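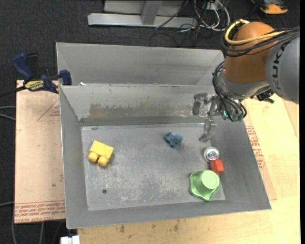
*Rerdale Robotics Club – Arm Bench team*

23 May 2025

Quick one tonight, I have 25 minutes before I need to be out the door. Wrote up the new bench rules and Refilwe said put them somewhere people will read them, so, blog.

Background for anyone who doesn't come to bench nights. We do bin picking. Arm reaches in, grabs a thing, puts it in the other bin. Sounds easy. Most of what goes wrong has nothing to do with the code and everything to do with how the bench got left by whoever was on it before you. Me included. Me a lot.

We had rules before. They were a text file called RULES_final2 that Wian wrote and I think three people opened. It said things like "be careful" and "respect the arm". OK. How.

So the new ones.

**Nobody's hand goes in a bin while the arm can move.** Drives off, then hand. Not paused. Paused is a program state, somebody else can hit continue. Khanyisile wanted this one first and in bold and she's right. I've reached in on a pause to nudge a block that was jammed in a corner, more than once, and so has everybody reading this.

**One person holds the pendant.** That person doesn't debug, doesn't eat, doesn't look at their phone. If you need to type, hand it over and say so out loud. "You have it." "I have it." Feels dumb for the first night and then you stop noticing.

**Clamp check before every session.** The bins shift. A little every time a finger touches a wall, and then your picks are all off by the same amount and you spend an hour blaming the camera calibration. Put a hand on the rim and push. If it moves, tighten the bar clamp and push again. Then check the handles are out of the way of the elbow and the cables.

**Cables.** Walk the wrist through its range slowly, by hand jog, and watch the loops. All of them, the yellow one up on the joint and the black ones running down to the gripper. You're looking for anything going tight or catching. If a loop looks different from last time, stop and ask Meron, she did the routing and she'll know. Do not re-tie it yourself. The floor cables too, keep them off to the back and out of where people stand. We had a trip last winter and got lucky.

**Slow first.** First run of any new program or any changed waypoint is at reduced speed, thumb ready. Even if you changed one number. Espescially if you changed one number.

**Low picks get a floor offset.** The floor of the main bin is scratched to bits and that's with us being fairly careful. Minimum height is 2 mm over the floor, set in the config, don't override it to win an argument about flat objects. If the object can't be picked at that height then write that down as a fail and move on.

**Object sets get logged.** Which things, which bin. The small bright stuff is easy to see, the shiny round one is horrible, the reflections change with every light in the room. Both are useful! But if you swap the shiny one out halfway thru the night and don't write it down then nobody can use your numbers. Thabiso lost a whole evening of runs to this and he was very polite about it.

**Home position when you're done.** Gripper empty, arm parked, drives off, pendant on its hook. Don't leave it hanging over the bin.

That's the list. It used to be 21 items and we cut it down because at 21 people skim. Anything I dropped is still in the old file if you miss it.

Stuff we argued about and didn't settle:

- Whether guests can hold the pendant. Gandora lets visitors do it with a member standing next to them. I say no for now. Wian says I'm being a grump
- Floor tape for the keep-out line. Yes obviously but what distance. The reach of the arm plus some, but the room isn't that big and then you can't get to the door
- Whether the clamp should be a bolt. Probably. It's been a clamp for so long

Also somebody asked about the real standards, the ISO ones. Yes they exist, yes you should read what you can get hold of, no this list isn't a replacement. We're a club with a bench. This is housekeeping on top of the proper risk assessment, which is in the binder, and the binder is on the shelf under the window. Read the binder. If you haven't signed the front page you don't run the arm, and I'm going to start checking.

We go over all this in person in June, with the Pillay group joining. If you've got changes send them to me before that, not during.

Right, out of time. Will fix the typos later, maybe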